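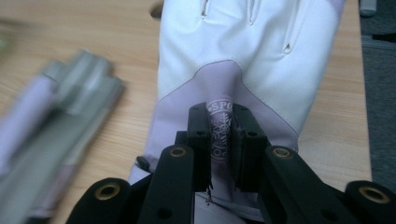
Minutes, glove handling working meeting
2018-05-07, Oltmanns room, start 10:05

Present: Lejla Hoxha (chair), Xiomara Whitlock (minutes), the two annotators, bench support. Apologies from the Wetia side, who will read the minutes and send comments by email.

1. Minutes of the last meeting
Accepted with one correction. Item 4 should say that the wrist pose was logged in the table frame, not the tool frame. The item about shelving is closed.

2. Cuff pinch results
Lejla reported on the cuff pinch set, which was finished on Friday. There are 300 hand-held demonstrations of picking up a work glove by the cuff and 300 of picking it up by the fingers. Both sets were used to train the same policy with the same settings, and each policy was then run on the arm.

The cuff policy is clearly better. Most of its failures come when the cuff is lying flat and there is no fold for the fingers to close on. The demonstrators deal with this by pushing the two gripper fingers toward each other along the fabric until it bunches up between them. The policy has learned the closing motion but often starts it too high above the table.

The finger policy tends to pick up only one layer, and the glove then turns over as it is lifted. Lejla does not think more demonstrations of the same kind will fix this. Agreed to stop collecting finger grasps for now.

Xiomara asked if the printed emblem on the cuff could be acting as a landmark for the policy. We have no test that would tell us. A simple check is to run the cuff policy on gloves turned so that the print is face down and compare. Lejla will set this up.

3. Annotation
216 of the cuff demonstrations have been labeled with the moment of first contact, the moment the grip is closed, and the moment the glove leaves the table. The annotators said first contact is the hard one. On soft fabric the gripper finger can be touching for several images before anything moves. They have been choosing the first image where the cloth changes shape, and they agree with each other on nearly all of them when they do it this way.

Decided: "first contact" will be renamed "first visible deformation" in the Skakero label file. Old labels do not need to be redone. The guide will be updated before the next batch.

There was some discussion about whether seams should be labeled too. Not for this round.

4. Gloves with a gathered cuff
The white gloves with the elastic gauntlet behave differently from the flat cuff ones. The gathers give the gripper plenty to hold, but the outer cloth slides over the knit band inside, so a pinch that looks good may have only the outer layer. In the pilot runs the glove came up either way. The difference matters for the next task, where the cuff has to be held open.

Bench support suggested approaching from the open end, with one gripper finger inside the knit band and one outside. Xiomara tried this by hand and found it slow but repeatable. It needs a wider starting gap than we have been using.

Agreed to collect a small pilot with this approach before deciding. Demonstrators should start with the gripper facing the opening and the glove on its side, and should vary the angle from one demonstration to the next.
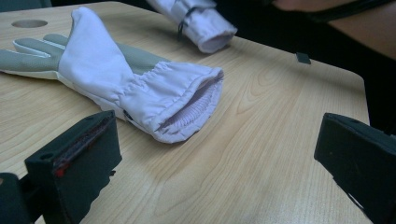 5. Pornon replay tool
Version 2 is installed on both machines. It now shows gripper width next to the video, and the annotators find this useful. It still loses its place when a recording is longer than the buffer. Xiomara has reported it and will ask again this week.

The question from March about storing the raw video is still open. Lejla's view is that we keep everything until the paper is submitted. No objection, but we need to check disk space.

6. Write-up
Lejla has a draft of the method section. The comparison of cuff and finger grasps will be the main result. The gathered cuff work goes in only if the pilot is done in time, and otherwise as a paragraph under future work. Xiomara would like the failure types in a table with one row per type. Agreed.

Wetia have asked to see the draft before it goes out. Lejla will send it when the table is in.

7. Actions
Lejla: print-down test for the cuff policy. Send draft to Wetia.
Xiomara: update the annotation guide, follow up on the replay bug, failure table.
Annotators: finish the remaining cuff demonstrations under the new label name.
Bench support: gathered cuff pilot, open-end approach. Check disk space.

8. Any other business
Room booking for the next meeting moves to the afternoon.

Meeting closed 11:20.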